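Culley Laundry and Alterations: Frequently Asked Questions

Where are you located?
We are at 486 Presitz Road, in the same building as the Zerouali bakery. Parking is in back. Please don't use the spaces marked for the bakery before noon.

How do I drop off laundry?
Bring it to the counter in any bag. We weigh it, give you a ticket, and return your bag with the order. If we're closed, use the drop box by the side door and put your name and phone number inside the bag.

When will my order be ready?
Wash and fold left before 9 a.m. is ready by 5 p.m. the same day. Alterations take four to six working days. Prom and wedding season runs through May, and hems can take up to two weeks then.

Can you replace elastic in a waistband?
Yes. We do this on pajama pants, work pants, scrubs and skirts. If the elastic is sewn directly to the fabric, the job takes longer and costs more. Try the pants on before you come in and tell us if you want the waist tighter, looser or the same.
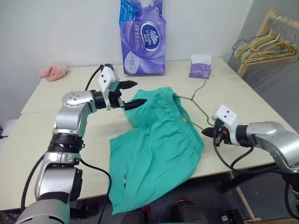

Page last changed: May

Do I need to wash clothes before an alteration?
Yes, please. New cotton pants should be washed and dried once before we hem them, as they may shrink. We can do this for you at the wash and fold rate.

Do you remove labels?
Only if you ask. Care labels are helpful to us, so we prefer to take them out after the first wash.

What detergent do you use?
Zililel unscented. You can bring your own for an order, but we can't store it between visits.

Do you take commercial accounts?
Yes, for salons, clinics and short-term rentals. The minimum is 300 pounds a month. Pickup is included inside town limits.

How long do you keep unclaimed items?
We hold them for 60 days. After that they go to the clothing bank at 179 Mill Street.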